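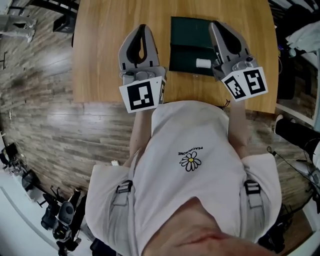 Natalie Garside
List member, household machines group (Sterkstead)

Hi all,

Catching up on the thread from Saturday, and I have opinions, sorry in advance!

On Saturday, Gurska wrote:
> I keep hearing that chore robots are nearly there. My neighbor wants to
> put money down on one for his mother. It's supposed to tidy, wipe down
> and put small stuff away. Am I crazy to tell him to wait? What can these
> things do today, in a normal house, with no engineer standing next to it?

You're not crazy. I'd tell him to wait too, though maybe not for the reasons people were giving (speed, battery, price). Speed I can live with. If a machine took 30 minutes to clear my kitchen table while I was out walking the dog, I'd be thrilled.

What bugs me is the small stuff. Look at the job at the top of this message: a green mat, one little white thing lying on its side, and a pair of two-fingered grippers worked by hand. A person is doing the thinking there and it still isn't the same as using your own fingers. Try it at home with kitchen tongs in each hand and a bottle cap on a placemat. I did, and my first few tries went on the floor. Now picture a pill bottle lid, or the backing off a stamp, or a wet tea bag (ugh).

The folks at Mapplebeck told me they logged 111 tries at picking up one dropped cap with their arm, same table, same lamp, and were pretty happy with how it went. Then they moved the lamp and had to go back to square one. I think that's the gap Gurska's neighbor would be paying for. His mother is going to move the lamp!

Shop floor is a different story. Juvow has had a unit sorting parts into trays since December and the night crew likes it fine, but the trays never move and the parts always come in the same way up. I wouldn't call that a chore, it's more like a very patient shelf.

As for money, the quote I saw was 2,750 plus a monthly fee, with 24 months minimum. For that you could get somebody in to help for a good long while, and they'd do the windows.

Has anyone on the list had one running in a lived-in house, with kids or a cat? I'd love to hear what it did with socks. Also, whoever borrowed my copy of the gripper pad catalog, I'd like it back please.

Natalie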